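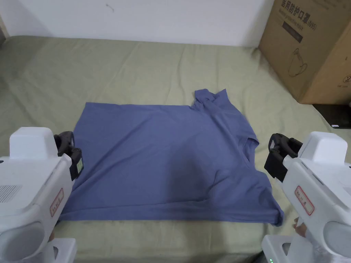 4. Setting Up the Linen and Clothing Count

Before you enter any item in Drostum, you must decide how the home linen will be grouped. The program knows two groups at the start, Bed and Body, and most households need no other. Bed is for sheets, covers and pillowcases. Body is for everything a person wears. When one item lies on another, as the blue-gray T-shirt lies on the pale green sheet, you still make two entries, one in each group. Do not join them under one name, even if you always wash them together.

Print this section | E-mail this section

4.1 Entering the first items

1. Open the Home list and choose New Group. Type the name of the room or of the person. The name can have up to 25 letters.

2. Choose Add Item. Write the kind of item first and the color after it, for example "T-shirt, blue". The list is sorted by the first word, so "Blue T-shirt" will stand far away from your other shirts.

3. Choose the wash setting. If you do not know it, leave the field on Ask. The item will then appear in the weekly reminder until you fill it in.

4. Press Save. Wait for the green line at the bottom of the window before you go to the next item.

Note: One list can hold 2,048 items. A family list is normally much smaller. My own, with all the winter blankets, has 137.

Caution: Do not close the window while the green line is still moving. The last item may be saved without its color, and you must enter it again.

4.2 Items without a label

Old clothes often have no care label, or the label is washed white. For these, open the item and mark No Label. Drostum then puts the item in the cool wash — this is the safe choice for most cotton, but it is not safe for wool. Wool must be marked by hand.
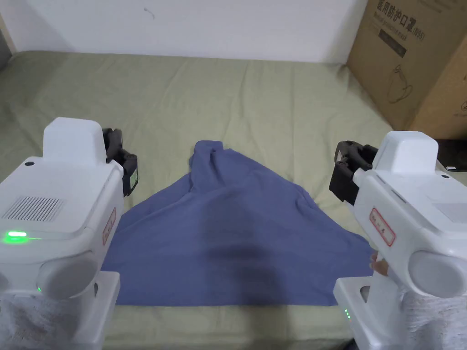
If later you find out the correct setting, you can change it in the same window. The old setting stays in the history and can be seen under Past Washes. It is not possible to delete one line of the history, only the full history of the item.

4.3 Sharing the list

1. Open Share and type the e-mail address of the other person.

2. Choose Read or Change. A person with Read can see the list and print it. A person with Change can also add and remove items.

3. Ask the other person to open the letter from Drostum and press Accept. The link in it works for 2 days.

Note: If you used the older Prindarance program, your groups come over with their names, but the wash settings do not. Go through the list once and set them again. Fletcher Ashby wrote a short help page for this, see the list at the end.

Caution: When two people change the same item at the same moment, the later change is kept. Agree first who will enter which group.

Section text by Lachlan Ruddock. Last changed July 9, 2020.

14 shares | 3 comments

Related sections
Moving your groups from Prindarance
Printing the wash list on one page
Putting away summer clothes in September
What the Ask setting does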